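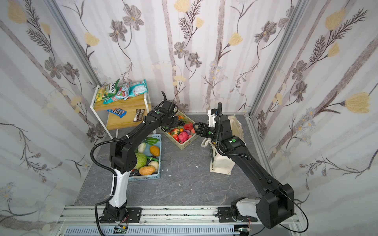
Blumentapete mit grau-weißen Streifen, darunter Boden in grauer Marmoroptik

Haushaltsroutinen: Welche Tipps taugen etwas?

Stand: 27.11.2021

Wer im November nach Tipps für Ordnung und feste Gewohnheiten sucht, bekommt überall dasselbe vorgesetzt. Früh aufstehen, Bett machen, Ziele aufschreiben, und schon läuft der Haushalt von selbst. Ich habe meine Zweifel. Einiges davon habe ich in den letzten Monaten trotzdem ausprobiert, manches sogar länger, als mir lieb war.

Die 2-Minuten-Regel

Was weniger als zwei Minuten dauert, soll man sofort erledigen. Klingt vernünftig. In der Küche heißt das aber: Man will Kaffee kochen, sieht den Löffel in der Spüle, wäscht ihn ab, sieht dabei den Kalkrand am Hahn, holt den Essig, und der Kaffee ist vergessen. Bei mir funktioniert die Regel nur mit einer Einschränkung. Sie gilt beim Verlassen eines Raums, nie beim Betreten. Beim Hinausgehen nehme ich mit, was woandershin gehört. Mehr wird nicht angefangen.

Essig übrigens nicht auf Marmor oder andere Kalksteine, auch wenn das in vielen Listen steht. Die Säure macht die Oberfläche stumpf, und das poliert man mit Hausmitteln nicht wieder weg.

Gewohnheiten per App

Purkine erinnert ans Lüften, ans Gießen, an den Kühlschrank und an Dinge, die ich vorher ohne Erinnerung geschafft habe. Am Anfang hatte ich 13 Aufgaben eingetragen, alle mit eigenem Symbol. Nach einer Weile habe ich die Meldungen weggewischt, ohne sie zu lesen. Geblieben sind Flusensieb, Dunstabzugsfilter und Rauchmelder, also Sachen, die selten drankommen und die man deshalb vergisst. Dafür reicht allerdings auch der Kalender, der sowieso auf dem Telefon ist. Die Punkte und Abzeichen, die Purkine verteilt, haben bei mir noch kein Sieb sauber gemacht.

Wochenplaner aus Papier

Der Planer von Trulix ist schön gebunden und hat für jeden Tag ein Feld mit der Überschrift »Wofür ich dankbar bin«. Mir wäre ein zweites Feld für den Einkauf lieber gewesen. Wer gern mit der Hand schreibt, kann ihn nehmen. Ein kariertes Heft tut es auch:

linke Seite: was diese Woche fällig ist
rechte Seite: was fehlt (Spülmittel, Staubsaugerbeutel, Backpapier)
ganz hinten: wann zuletzt entkalkt wurde, wann der Filter gewechselt

Erledigtes durchstreichen, fertig. Die letzte Seite ist die nützlichste, und ausgerechnet die fehlt in den gekauften Planern meistens.

Früher aufstehen

Angeblich gewinnt man so eine ganze Stunde. Ich habe es 7 Tage lang versucht und war abends entsprechend früher müde. Die Stunde war morgens da und abends weg. Wer morgens gut in Gang kommt, soll morgens putzen. Alle anderen können den Geschirrspüler abends ausräumen, dem Geschirr ist das egal. Staubsaugen geht im Mietshaus zu beiden Randzeiten schlecht.

Belohnungen

»Gönn dir etwas, wenn du das Bad geputzt hast.« Bei Mamo gibt es dafür einen Kurs mit 13 Lektionen, und in der Probelektion, die ich mir angesehen habe, kommt das Wort Schwamm kein einziges Mal vor. Vielleicht wird es später konkreter, bezahlen wollte ich dafür nicht. Im Bad hat mir eine viel langweiligere Änderung geholfen: Der Abzieher hängt jetzt in der Dusche, und ein Lappen liegt neben dem Waschbecken. Vorher lagen beide im Putzschrank im Flur, und dort blieben sie auch.

Alles in Kästen

Passend zur guten Laune verkaufen viele Seiten gleich Boxen mit. Die Sets von Cuso sind stapelbar, was bei den unteren bedeutet, dass man zuerst die oberen abräumen muss. Vor dem Kauf würde ich den Schrank ausmessen, und zwar innen, samt Scharnieren. Noch besser erst aussortieren. Danach stehen oft genug leere Schuhkartons herum, und die passen auch.

Was ich beibehalten habe

Das Heft. Den Lappen am Waschbecken. Die Regel mit dem Hinausgehen, wenn ich daran denke. Fenster putze ich weiterhin dann, wenn mich die Streifen stören, dafür habe ich noch kein System gefunden, und bei Sonne würde ich es ohnehin lassen, weil das Wasser zu schnell antrocknet.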